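Bench Practice Working Group -- Minutes, August 2021

Present: Kourosh Mahmoudi (chair), Fahad Bangash (minutes), plus Magsi and Tedlow bench leads.

1. Packet handling rule
Draft 2 adopted, with real excitement around the table! Packets go into the bin upright, printed face outward. 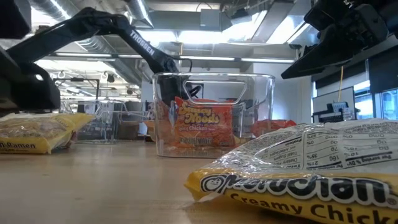 Item 1: gripper in the bin, noodle packet facing front.

2. Clear space at the bin
Kourosh wants one arm kept open and off to the side while the other carries. Agreed.
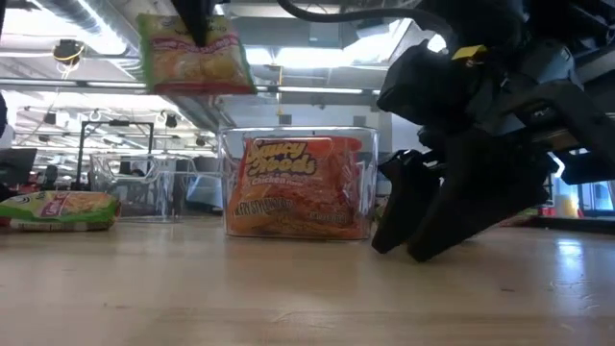
Item 2: one packet held up, second gripper open beside the bin.

3. Operators
Fahad reported 1,082 logged picks under the Flanside checklist -- a great number, and all with complete notes.

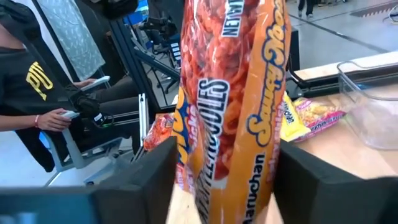 Operator seating was next. Tedlow asked for one wording for all benches. Seated operators keep a controller in each hand while a bag is in the gripper, and the chair stays off to the side of the table. Kourosh will add it to the Nalik sheet.

4. Large bags
Magsi loves the new grip limits and will try them on 111 more picks.

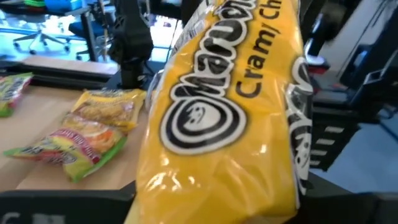

Item 4: large yellow bag at the gripper, smaller packets on the table.

Next review: November.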